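The Napkin Lesson

By Savita Pant
28 August 2022

Folding a napkin takes most people a few seconds. At Triltitz, the small robotics company where Lilian Mabula runs data collection, it has taken up most of the summer.

The project is called Radisley. Its goal is a two-armed machine that can clear and reset a table in a small restaurant, and cloth is the part everyone dreads. A cup keeps its shape when you pick it up. A napkin has a new shape every time you touch it, and no one has written a set of rules that covers them all.

So the team collects examples. A person does the job by hand, with a camera at head height looking down at the table, and the recording goes into a pile with the others. The learning system is trained on the pile. Mabula asks for 40 recordings of a task before she will let anyone train on it, and 100 before she will talk about results.

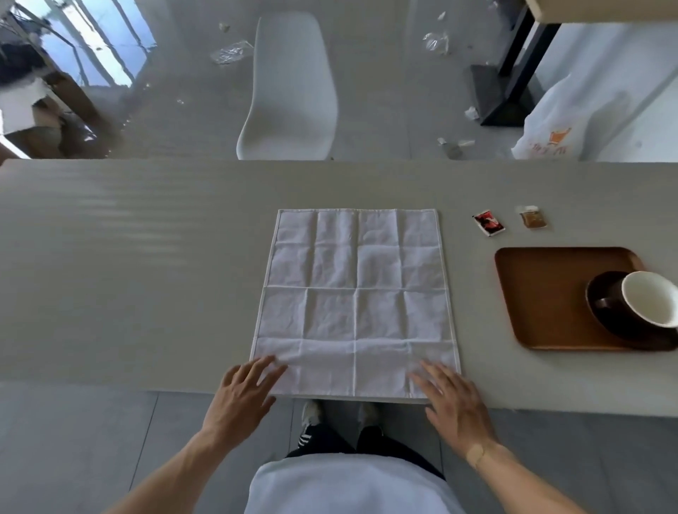 The instructions given to the people who do the folding fit on one sheet. Start with the cloth open. Keep both hands in view. Press down each fold before making the next. If a corner slips, fix it and keep going.

That last line was added in June. Until then, folders were told to stop and start over after a mistake, and the trained system had no idea what to do when its own folds went wrong. "We had cut out every recovery," Mabula said. "It had only ever seen people get it right."

Faustine Moulin, who has recorded more sessions than anyone else on the project, said the hard part is doing the work at a normal speed. New folders slow down and exaggerate. She gives them 20 minutes of practice that she never saves.

The team also stopped tidying up. Early recordings were made on a bare table in a clean room, and the system did poorly once a tray or a few packets of sauce were left beside the cloth. Now those things stay on the table, and whatever is on the floor stays there too.
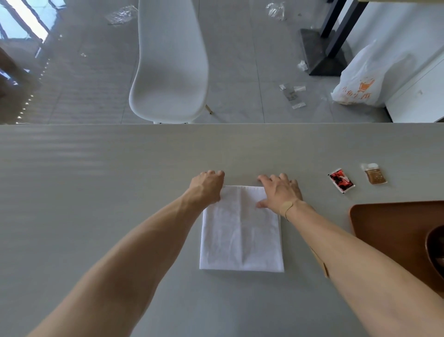 Reading time: 3 minutes

Sebastián Alarcón checks the recordings after they come in. He marks the start and end of each fold and throws out any session where the hands leave the view for long. On a good day he keeps most of them. In one bad week he kept 8.

He does not think more recordings will solve everything. A person feels the cloth bunch up under a fingertip, and a camera does not pick that up. Triltitz has talked about pressure-sensing gloves, but Mabula is against them for now. People fold differently with gloves on, she said, and she would have to throw out what she has.

The next batch will use thicker cloth and a smaller table. Moulin has already asked for a higher one.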